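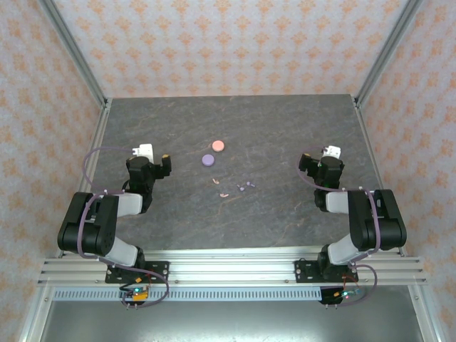
Grarkden Courtyard Garden: where we're up to

Report to the Pelura small grants program
From Zarmeena Kazmi, Sep 18, 2021

Hi all,

I know the template asks for two paragraphs per heading and I've gone well over, sorry. There's a lot to tell you! Skip to the money bit if you're in a hurry, it's near the end.

Paths and edging

The main path is finished. It runs from the side gate past the water tank to the seating corner, and it's wide enough for a wheelchair and a person walking next to it, which was the thing the residents asked for over and over at the first meeting. We went with compacted granitic sand over road base in the end. I'd costed pavers in the application, but the quote came back much higher than the one I'd used (my fault, that quote was old) and the sand drains better anyway. It does get carried inside on shoes. We've put a long coir mat at the door and I sweep when I'm there.

Steel edging is in along both sides except for the bit near the lemon tree, where the roots are right at the surface. I don't want to cut them. I've got 17 metres of edging left over in the shed and I'm thinking of using some of it around the herb bed.

The seating corner still needs levelling. One of the benches rocks, and you notice it the minute you put a cup of tea down.

Lighting

This is where most of your money went and I'm really pleased with it. We've got 38 low voltage path lights in, all warm white, set low so they light the ground and don't shine into the bedrooms on the east side. The first layout had them too close together and it looked like a runway. We pulled up every second one, moved them into the garden beds to point up at the grevilleas and the old camellia, and the whole courtyard changed. I went out there after dinner with a couple of the residents and we just sat for a while.

Things I'd do differently: I'd run the cable in conduit from the start. We buried it straight in the bed on the north side, and then someone (me) put a garden fork through it while planting out the lomandra. No harm done at twelve volts, but we lost the lights on that side for the best part of a fortnight while I waited for joiners. It's now all in conduit and there's a laminated plan on the shed wall showing where it goes.

The transformer is mounted under the eaves beside the tap. Odik, who did the electrical work, asked for a weatherproof outlet there and that wasn't in the budget, so it's come out of contingency. The timer comes on at dusk and goes off at eleven. A few people have asked for it to stay on later in summer and I'm happy to do that, it costs next to nothing.

Two fittings have water in them. I've dried them out and refitted the seals and I'm keeping an eye on them. If they fog up again I'll send them back under warranty.

Planting

The order from Arain Nursery arrived in one go, 113 tubestock, mostly natives with some thyme and rosemary for the herb bed. We've lost 11 so far. Most of those were correas on the hot side against the brick wall, and I should've known better than to put them there. I'll replace them with something tougher once the weather settles, probably westringia.

Everything else is getting away nicely. The kangaroo paws have thrown up their first flower stems and the native violets have already started creeping over the edging, which I love and the mower man does not.

Mulch went on last. We used a coarse hardwood chip because the fine stuff we had before kept matting together and the rain ran straight off it. It's deeper than I'd like around some of the lights, so I've been going round clearing each one by hand so they're not half buried. If we do this again I'd get the fittings with the taller stake.

Watering

Drip line is in for the north and east beds. The south bed isn't connected yet. I ran out of fittings, the ones I ordered were the wrong diameter, and the replacements are on back order. Until they turn up I'm watering that bed with a can from the tank, and the residents on the ground floor are helping on the days I'm not in. The soil there holds its moisture pretty well so I'm not too worried, but I do want it on the timer before we get any real heat.

Money

We're within the grant. Lighting came in slightly over, plants slightly under, and the change from pavers to sand gave us back enough to cover the outlet and the extra conduit. The full spreadsheet is attached with the receipts. There's one receipt missing, for two bags of cement. I've asked the shop for a copy and I'll forward it when it comes through.

I'd like your okay on one change. The application has a line for a timber arbour over the gate. Now that the lights are in, I think people would get a lot more out of a handrail along the sloping part of the path, with a strip of lighting tucked underneath it. The cost is very close to the same. Could you let me know if that needs a formal variation, or if an email will do?

What's next

Level the seating corner and fix the rocking bench. Connect the south bed. Replace the dead correas. Handrail or arbour, depending on what you say. I'd like to have all of it done before the end of the year, and I'll send the final report in February once the plants have been through some hot weather and I can tell you what made it.

You're very welcome to come and have a look. Come near dusk if you can manage it, and bring a jumper, it gets chilly out there once the sun's behind the building.

Thanks again,
Zarmeena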